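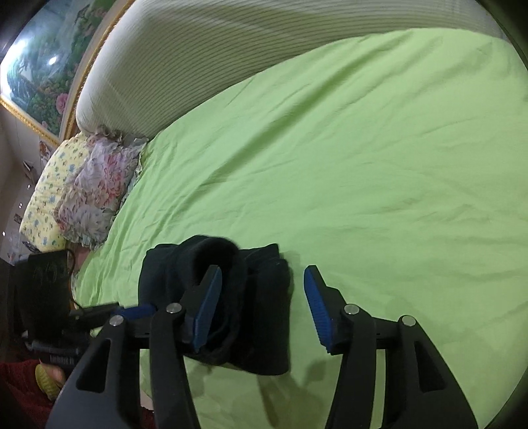

A bed covered in a lime-green sheet

A fitted sheet is a bed sheet with shaped corners and an elastic edge, made to enclose the top and sides of a mattress. It is used as the bottom layer of bedding, under a flat sheet or a duvet.

Construction
Most fitted sheets are cut from a single panel. A square is removed from each corner and the cut edges are sewn together, forming a pocket. Elastic is then attached at the corners only, along the two short ends, or around the full hem. Full-hem elastic holds better on thick mattresses but adds to sewing time. Pocket depth is measured from the top seam to the hem and should exceed mattress height, so that the hem can turn under the bottom edge.

Materials
Cotton is the most common fiber, in percale or sateen weave. Percale has a plain weave and a matte surface. Sateen floats the yarn over several others, giving a smoother face that snags more easily. Jersey sheets are knitted and stretch in use. Polyester blends dry faster and wrinkle less than pure cotton. Thread count is the number of warp and weft yarns per square inch. Counts over 400 are often reached by counting each ply of a multi-ply yarn separately, a practice criticized by Hebden.

Shrinkage
Woven cotton sheets shrink mainly in the warp direction, with most of the change occurring in the first few washes. Makers allow for this by cutting the panel oversize or by preshrinking the cloth. Ellwood tested 49 sheets and found that corner seams failed more often than the elastic when the pocket had become too shallow.

Care
Colored sheets are washed separately until the dye no longer bleeds. High dryer heat shortens the life of elastic.

See also
Duvet cover
Mattress pad
Pillowcase

References
Ellwood, Poppy. Seam Failure in Household Bedding. Prostireo, p. 22.
Hebden, Brenda. Counting Threads. Ratanance, p. 307.

Last edited Wednesday, July 15, 2020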